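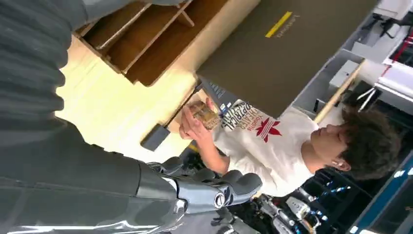 How to set up recurring card payments in Clirkesent

Recurring payments let you charge a saved card on a fixed schedule without asking the customer to enter their details each time. You will need a live Clirkesent account, admin access and at least one product in your catalogue. If you only have a test account you can still follow the steps, but no money will move.

Last updated: 18 December 2022

Step 1. Switch on saved cards

Go to Settings, then Payments, then Saved cards. Turn the switch on and press Save. Clirkesent stores a token in place of the card number, so the full number never reaches your own server.

Step 2. Create a plan

Open Plans and choose New plan. Fill in:

Plan name (shown on the customer's receipt)
Amount and currency
Billing interval, in days or calendar months
Number of payments, or leave blank to run until cancelled

A 30-day interval and a monthly interval are different things. With a 30-day interval the charge date drifts through the year. With a monthly interval it stays on the same date, or moves to the last day of a shorter month such as April.

The highest amount for a single recurring charge is 3000 in your account currency. Above that, send an invoice.

Step 3. Get the customer's agreement

The first payment has to be made by the customer at the checkout. Their bank may ask them to approve it in an app or with a code. The agreement text must show the amount, the interval and how to cancel. There is a default wording under Checkout text – edit it if your terms differ.

Step 4. Set the retry rules

Cards get declined, usually for lack of funds or an expired date. Under Plans, Retries, pick how many times to try again and how many days to leave between attempts. We use three attempts, four days apart. Do not retry a card reported lost or stolen. Clirkesent stops these by default and marks them with code 97.

Step 5. Connect your accounts

If you keep your books in Wavorby, go to Integrations and paste in your Wavorby key. Payments are copied across overnight. Ganen users need to export a CSV file and upload it by hand – there is no direct link yet.

Step 6. Test it

Make a plan for a small amount with a one-day interval and sign up with your own card. Check that the second charge appears the next day, then cancel the plan and refund both payments.

If the second charge fails with error 224, the token was created before saved cards were switched on. Delete the card and go through the checkout again.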